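Entraide Plosteo > Maison > Cuisine et table > Paniers et vannerie

Imprimer | Envoyer par e-mail

Panier en rotin doublé de tissu : peut-on y garder des légumes ?

Augustina Owusu

Bonjour à tous. J'ai hérité du panier à couvercle de ma tante Gyamfi, qui y rangeait ses pelotes et qui n'aurait jamais toléré une courge à l'intérieur. Moi, si. Il est octogonal, tout en longueur, doublé d'un tissu vert que la famille qualifie de « gai » quand elle veut rester polie.

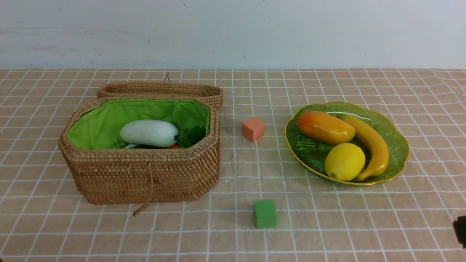
Le panier ouvert, couvercle relevé, avec son gros légume pâle et ses feuilles vertes.

Mes soucis sont deux. D'abord la doublure : est-ce que je la laisse sous les légumes, ou est-ce que je la retrouverai un matin avec une vie intérieure ? Ensuite le couvercle : ouvert ou fermé, sachant que la cuisine monte vite en température au mois d'août ? Le panier vit sur la table, contre le mur (lequel mérite un coup de peinture, merci, on me l'a déjà dit).

Salamatu Agbenyega

J'ai le même genre de panier depuis des années et j'ai commis toutes les erreurs pour vous. Les légumes-feuilles n'ont rien à y faire plus d'une demi-journée : ils mouillent le tissu, puis ils ramollissent, puis ils vous en veulent. Au frigo, dans un torchon. Une grosse courge entière, à peau dure et bien sèche, peut rester là tranquillement, mais retournez-la de temps en temps et regardez dessous.

Pour la doublure, voyez si elle s'enlève. La mienne tenait par quatre points de couture que j'ai défaits au découseur. Lavage à la main, eau tiède, et séchage complet avant de la remettre. Essayez d'abord sur un coin, certains verts déteignent avec un enthousiasme remarquable. Couvercle ouvert dès qu'il y a du frais dedans. Quant au rotin, brosse sèche et jamais de trempage.

Durthorpe58

Moi je mets tout dans le bac du frigo et le panier sert à ranger le courrier. 88 enveloppes au dernier pointage, zéro moisissure.

Dernière mise à jour : août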